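Cell tech wanted, Osard – start March

We need one person to look after the insertion cell at our Clesby shop. One arm, one gripper, one aluminum frame, printed test boards. You keep it runing.

What the job is:
- Check the gripper screws before each run. Socket heads, hex keys supplied. Log anything you had to tighten.

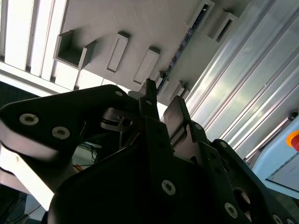 - Watch the cables behind the gripper for rubbing. Swap them before they go, not after.
- Fit boards square to the frame, re-teach the start points from the pendant, do a slow pass with a part in the fingers.
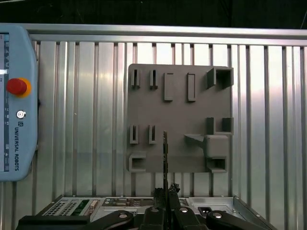 What we want

Some hands-on time with robot arms, any make. Patience with small fasteners. Able to write a log that the next shift can read. Over 400 hours on a cell is nice – not required.

Peven boards experiance a plus. Shift starts 7 am.

Send a short note to Kristaps Org or I-hsuan Yu, quote ref 607. No cover letter please

Osard, Clesby site | Contact | Back to top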